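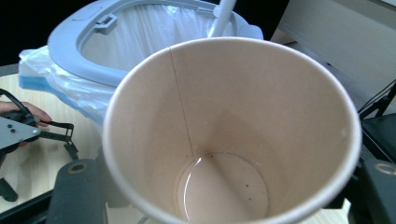
From: Gwenllian Kemeys
To: Wovinwood Hall list
Subject: Re: Clearing up after the morning tea

Hi all,

Replying to the list so everyone gets the same answer. I've left Berrada's message in below where I'm answering it.

> Two things from me. When we packed up last time the bin bag leaked all the
> way down the back steps and I had to hose them. It was tea, mostly, and
> something with milk in it. Can we please have a bucket for slops like we
> used to?

Yes. The white bucket is back under the sink, left-hand side, behind the dishwashing liquid. Cups get tipped into the bucket or straight down the sink before they go in the bin, even if there's only a mouthful left in the bottom. A mouthful doesn't sound like much, but we go through a lot of cups in a morning and it all ends up in the one corner of the bag.

Tea leaves and coffee grounds don't go down the sink. The plumber was quite firm about that in November. Scrape them into the compost caddy and rinse the caddy at the end.

Once the cups are empty, stack them inside each other before they go in the bin. A sleeve of stacked cups takes up hardly any room. Thrown in loose, they fill the bag by half past ten and then people start leaving them along the windowsill.

Please don't put the paper cups in the recycling. I rang the council and they won't take them in the yellow lid bin, with or without the lids. I know it says otherwise on the carton. The last carton of 1000 from Rastia is open in the storeroom and I'd like to get through those before we talk about changing to anything else. If you have your own mug, bring it. The hall mugs are also there to be used, provided somebody washes them.

Bin bags: tuck the bag well over the rim on all sides, then close the lid frame down on it so it holds. If it's only hooked over at the front it slides in as soon as anything heavy lands on it. The spare bags are on the second shelf in the storeroom. The full ones go out to the big bin by the side gate, tied, and not left on the steps for the morning.

> Second thing is the tables. I think we should be using the plastic
> tablecloths again. There are rings all over the place and it's only going
> to get worse.
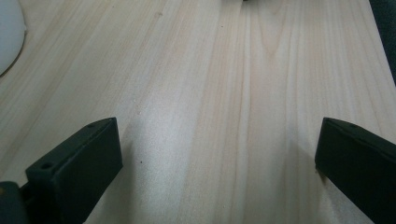

I'd prefer not to go back to the tablecloths. They were never dry when they were folded and the whole cupboard smelled of it. The pale wood does mark, I agree, but most of it comes up if you get to it on the day. Warm water, a drop of detergent, a cloth that's been wrung out properly, and wipe along the grain. Then go over it with a dry tea towel. Please don't use the green scourers. They take the finish off and leave a dull patch that then picks up every stain going.

For the older rings I've been using a paste of bicarb and water, left on for 3 minutes and wiped off. It lightens them. I haven't tried it on anything big, so if you want to have a go, do a bit near the end first.

There are 14 cork mats in the drawer under the urn if anyone wants to put them out for the teapots. The teapots do more damage than the cups.

> Also who has the storeroom key? It wasn't on the hook.

I had it, sorry. It's back on the hook now. The Buvdale group have their own copy, so if the hook is empty please ask me before you ask them.

Next morning tea is the usual time. I can be there from 6 to open up and get the urn on, but I have to leave before the pack-up, so I need two people for the kitchen and one for the floor. Reply to me off list if you can do it.

Gwenllian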